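Home Forums Kitchen & Dining Decor Search Log in

Fake produce in a basket: does it ever look right?

Started May 2018
529 views

**mudroom_maven**
My sister-in-law swears by artificial fruit and vegetables for the kitchen counter. I say you can spot them from the driveway. But we're listing the house soon and the agent wants "a pop of color by the stove," so now I'm looking at a Zevell mixed set for $40 and feeling like a sucker. The listing says "indistinguishable from farm fresh." Has anyone bought this stuff and still liked it a month later?

**pinch_of_gravel**
I bought that set. Indistinguishable if you've never met a vegetable. The eggplant is okay. The lemon has a seam you could zip a coat with. I also got 2 of the same tomato, same dent in the same place, so you have to turn one around.

**Ximena Chávez**
I'll stick up for it a little. I staged rentals for a while, and from across a room, in a deep container, the cheap stuff passes. Put the long things at the back standing up, round things in front, and don't fill the gaps with moss. People walking through a house look at the counter for a second and move on to the closets.

**pinch_of_gravel**
People walking through a house also pick things up. I've watched them do it. A guy squeezed a pear and laughed, and after that he was tapping on the cabinet doors to see if they were real wood.

**Ximena Chávez**
Then he was never going to buy it.

**oldstovebolt**
Posts: 1,286
Why not buy real lemons? A bag costs next to nothing and you can make lemonade after the showing. I've never understood paying forty bucks for something you have to dust.

**mudroom_maven**
Because we'll be living at my mother's for most of it and I'm not driving over to check on lemons. Real fruit in an empty house means fruit flies. I'd take dusty over that.

**Coralie Waaka**
The question I'd ask any seller is what the color looks like away from the studio lights. Orange is where they get lazy. They pick one orange and the carrots, the tomatoes and the squash all get it. The Vurnulska ones are a bit better on that, with some shading, but I wouldn't call them convincing and they cost more than they should. Anyone who says their guests tried to eat one has very polite guests.

**tinroof_ed**
I tried to eat one. It was a Wovus fig and it was dark. No regrets except the fig.

**Ximena Chávez**
Going back to the basket question, I'd go with wire over a bowl every time. Copper-colored mesh is kind to this stuff because you see the metal first and the vegetables second. My rule is leafy stalks up the back, a cucumber on a slant, something yellow at the front. Creases help on the big pieces too. A smooth melon looks like a bath toy, and a few folds and a groove give your eye something to believe. Grapes I go back and forth on. The dusky red ones do better than the green.

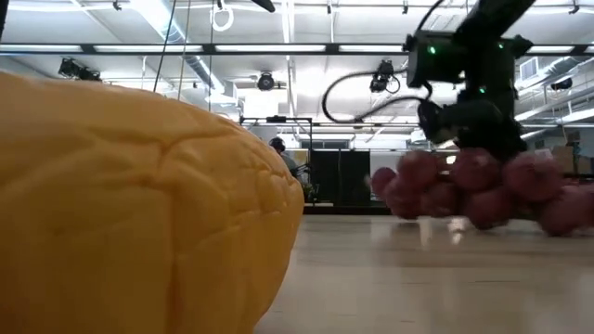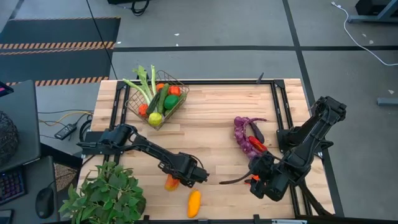
Artificial produce, a big orange piece and a fuller spread.

And please don't buy everything in the catalog. A basket with one of each kind looks like an alphabet chart. Real people come home with five onions and a cabbage. If the seller lets you buy single pieces, get several of something boring and leave the purple ruffly things alone.

**pinch_of_gravel**
That last part I agree with, and it bugs me that I do. Still think the celery tops are a giveaway. Real celery droops by the second day, and the fake kind stands there like it's waiting for a bus.

**Coralie Waaka**
I'd leave out peppers as well, personally. The shiny red ones are too shiny. You can knock the gloss down with a little matte spray, but test it on the bottom first. Mine went sticky and I had to throw it out.

**oldstovebolt**
So now it's forty dollars plus a can of spray. Lemons.

**mudroom_maven**
Okay. I asked the agent whether a plant would do and she said a plant would do. I may still get a few onions and the basket. I am not buying the set.

**Ximena Chávez**
The basket's the good part anyway. Keep it for real onions when you move.

Comments (3)

yusuf_k: Our Yusuf line dishes came with a fake lemon in the box and the dog had it inside an hour. That's my review.

BettyInTheBack: I've had the same wax apples for years and I like them. You can all be as snobby as you want.

crumbtray: Does the matte spray work on grapes? I can't see how you'd get in between them.

Previous thread Next thread Back to Decor Top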